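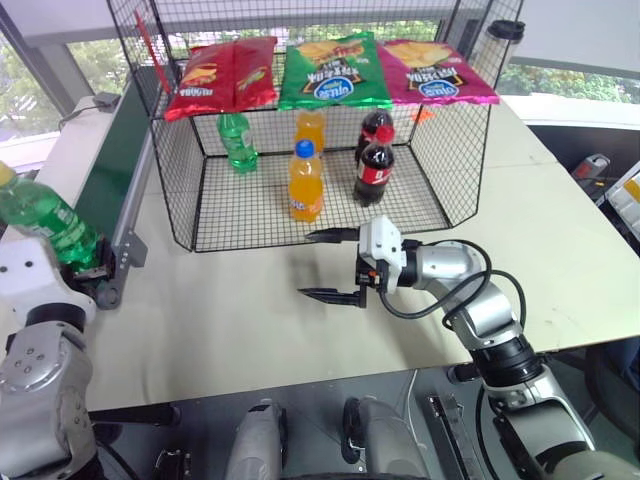 # Wanted: 6 people to drive the Enach arms in September

Short version – the two-arm build at the Nulton workshop needs operators and a bit of wrench help. Evenings. Small money. No experience needed for most of it. Details under here, read them before you write please, the last call got a lot of mail asking things that were in the post.

## What the build is

Enach is a two-arm shelf stocking rig. Bottles and chip bags, onto a wire rack, off a wire rack, over and over. Two silver-grey arms with black two-finger grippers, cameras up top and at the wrists. Built in a shared shop in the old Kovačević warehouse, second floor, window side. Paid for out of pocket plus one parts grant from Cudadent, which covered the grippers and nothing else.

It runs by teleop. You hold the leader handles, arms follow, everything gets logged. Then we train on the logs, then see what it does by itself. So far by itself it does big soda bottles OK and chip bags badly.

We have 1,113 logged runs. Want 1,000 more before the month is out, from hands that aren't ours. The two of us who built it all move the same way and the model has picked that up – same wrist angle every time, same approach from the front. Need variety. Left handers very welcome.

## What you'd be doing

- Driving sessions, two hours, 6 pm start. You stock the rack with one or both arms, reset, go again
- Calling out bad runs. Dropped bottle, squeezed bag, finger hooked in the mesh – say so and we tag it. Don't try to rescue it unless asked
- Resetting the table between runs. Chips on the upper level, drinks down below, mixed up a little each time
- Ten minutes of notes at the end. What felt slow, what felt wierd

The bottom level is the hard part. Not a lot of room under the upper shelf, so a bottle has to go in low and get let go of clean. Tall ones want to be tipped on the way. Clear bottles are tough on the wrist cameras too, light goes right through the green ones. 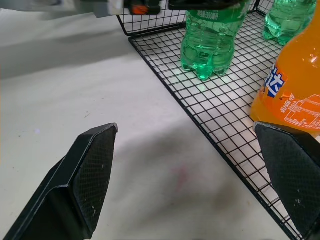
*Right by the rack, fingers open. Two green bottles and an orange one on the mesh floor.*

You'll be watching a view like that on a monitor for a good part of the session. If close-up video makes you queasy tell us, there's a wide view from the head camera and plenty of people like it better.

## Who we want

Four of the 6 spots are drivers. Any background. Being patient counts for more than being good at games – fast drivers bump the rack, and a bumped rack means moving it back to the tape and starting the run over. You need to be 18 or over, able to sit or stand for two hours with a break, and fine with your hand movements being recorded. No faces or voices go in the logs.

One spot for somebody handy with wiring. The cables at the wrist loop out farther than we'd like and need better strain relief. Bring your own opinions about cable chain. Should be comfortable working next to a powered arm with somebody else on the stop button.

One spot for a person who likes sorting data. Python, some, plus a tolerance for bad folder names. You'd be going through the old runs and flagging the ones where the grip closed late. Can be done from home after the first visit.

## Pay, hours, the rest

- $50 per driving session, cash or transfer, same evening
- Wiring and data spots get the same rate per two hours
- Three sessions minimum. More if you want them and theres room in the calendar
- Snacks. Yes you can eat the stock, but only bags that are out of rotation, ask first
- Parking in back of the building, use the freight door, buzzer is marked Enach

Not a job with benefits, not a route to one. It's a home-grown project in a shared shop and both of us have day jobs. If it ever turns into something we'd ask the people who drove it first, can't promise past that.

## Safety stuff

Arms are slowed way down for new drivers. There's a stop button on each side of the table and you get shown both before you touch anything. Closed shoes. Long hair tied. Hands off the table while the arms are live – that one we don't bend on, somebody reaching in to straighten a bag ends the session for the night.

First visit is a half hour walk-through, unpaid. Try the handles, pick up a few bottles, see if you like it. Some people hate it and that's fine.

## To sign up

Write to the Enach box at the workshop front desk, or put a note on the board by the laser cutter. Please say:

1. Which spot – driver, wiring or data
2. Evenings you can't do
3. Left or right handed
4. If you've used any kind of arm, crane, excavator, whatever. Fine if not

Drivers get picked first come, except we're holding one chair for a left hander. We'll answer everybody, might take a few days – the left gripper is getting new pads and that's eating the evenings right now.

Shop members from other Nulton projects can apply too, same rate. Please don't use the rig outside sessions, even to look at it powered up.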